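Drellwood: The Complete Series (Blu-ray box set)

Home > TV on disc > Drama & Comedy > Drellwood

In stock. Ships from our Sillerstead warehouse, usually next business day. Order before 2 pm.

All three seasons, finally in one box. 26 episodes, around 700 minutes, 1080p throughout. Region free, plays on any Blu-ray player. Not 4K, please stop emailing us about 4K, there isn't a 4K master.

If you missed it first time round: Farzana Sivakumar plays Jayasinghe, a retired theatre agent who moves back to a small coast town and gets talked into managing the local talent show. Her real life brother Habibur plays her on-screen accountant. They argue a lot. Sajib Barua turns up from episode four as the has-been crooner and pretty much walks off with the show. Half the mail we get is about his cardigans.

What's in the box

Six discs, three slim cases, hard outer slipcase
48-page booklet with cast interviews and full episode guide
Fold-out map of the town (paper, not laminated)
English subtitles for the hard of hearing, all episodes
Commentary on eight episodes

Booklet is stapled, earlier listing said perfect bound. Our mistake.

Extras

Most are new. The long one is a sit-down with Farzana and Habibur, an hour and a bit, recorded in their mum's kitchen. They cover growing up, the first auditions, the year Habibur gave it away and drove a delivery van, how they both ended up on the same call sheet. Good fun, some swearing. There's also a shorter piece on Sajib's singing, he did all of it himself, no dubbing. Screen tests for seasons one and two. Season three screen tests are lost as far as anyone can tell us.

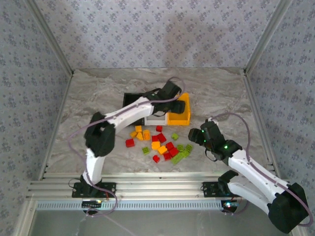
Floral sprig wallpaper, marble-look floor.

Bloopers are on disc six, hidden under the "Credits" menu. Press right twice. People ring up about this every week.

Commentary tracks are by creator Tharindu Liyanage and costume designer Sewwandi Wanigasekara. Tharindu talks over the jokes a bit but there's good stuff on casting, who nearly got the crooner role and so on. Sewwandi's are the better ones imo. Start with the Christmas episode.

Signed edition

400 numbered copies with a card signed by Farzana, Habibur and Sajib. Same discs, same booklet, different slipcase colour (dark green instead of burgundy). One per customer. You can't pick your number, they go out in the order they come off the shelf. If the signed option is greyed out they're gone and we won't be getting more.

Specs

Format: Blu-ray, 6 discs
Picture: 1080p, 16:9
Sound: stereo, as broadcast. No surround mix was made.
Region: free
Rating: M, mild coarse language
Label: Wondari Home Video

Good to know

Episodes are in broadcast order. Season two was shown out of order on some channels so if you rememeber the wedding coming before the flood, that's why. Booklet lists both orders.

Two songs in season one have been replaced, rights issue. Episodes 3 and 9. Everything else is as it went to air, incl. the theme.

DVD version? Not at this stage. Might happen, might not, sign up to the newsletter and you'll hear when we do.

Delivery and returns

Flat rate postage, tracked. Combined orders go in one parcel where they fit. Preorders are held back untill the last item arrives so order seperately if you're in a rush. December gets messy, get in early.

Faulty disc: tell us the disc number and episode, we'll post a replacement disc, no need to send the whole set back. Change of mind is fine if the wrap's still on, 30 days, you pay the return post. Signed copies too, same terms.

Slipcase corners can get a small knock in transit. We pack them in a proper box but it's cardboard. If it's badly crushed send a photo and we'll sort a new one.

You may also like

Drellwood: Songs from the Talent Night (CD)
Sajib Barua: Live at the Bowls Club (CD)
The Sivakumars at Home (paperback, back in stock)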